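To: Ngozi Nwosu
From: Tobiloba Onuoha, handset software
Date: 1/30/19
Re: Igwe update for the Kevton handsets, January progress

The Igwe build went to the first group of Kevton handsets in the Waltville office this month. There are 445 phones in the program. Of these, 178 are on the new build and 91 more have downloaded it but not restarted. The rest are still on the old software and will stay there until the battery problem below is closed.

What was done

The settings menu was redone so that the update check is on the first page. Before, staff had to go through two submenus to find it, and most calls to the help line in the fall were people asking where it was.

Garba Odukoya finished the change to the download service. A phone that loses its connection partway through an update now picks up where it stopped. On the old build it started over, and on the slower lines that could use up a whole shift.

The lock screen clock bug is fixed. It showed the wrong hour after a restart until the phone found a network.

Open problems

Battery. Six phones on the new build lost charge overnight much faster than they should. Nithin Mudaliar has traced this to the mail sync, which keeps the radio awake when an account has an expired password. A fix is written and is being tested. We will not move the remaining phones until it has run for a full week without a repeat.

Contacts. Names with accented letters sort to the bottom of the list. This is an annoyance and does not hold up the rollout. It is set for the next build.

Flidico still owes us the signed camera driver. The current one works but gives a warning on first start. Theresia Ammann asked for a delivery date and has not had one. If it does not come in time we will ship with the old driver and leave the warning in.

Budget

Spending is inside the amount approved. The only item over plan is shipping, which went up when we replaced phones by overnight courier. No extra money is requested this period.

Next steps

Test and release the mail sync fix. Send the restart reminder to phones that have the download waiting. Move the second group once the battery issue is closed, then the help line phones last.

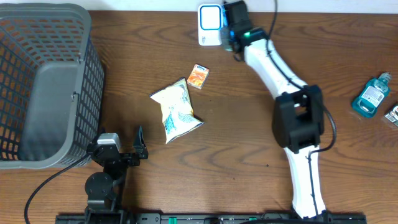
Phones that will not take the update over the air have to be brought in and loaded by cable at the service desk. At present they arrive in envelopes and desk drawers, and two were mislaid for several days. We would like each floor to have one open drop-off container. A gray plastic laundry basket with slotted sides, like the one on the left of the table, would be enough, as the phones can be seen from above without emptying it. Please confirm that the floors can buy these from their own supply money.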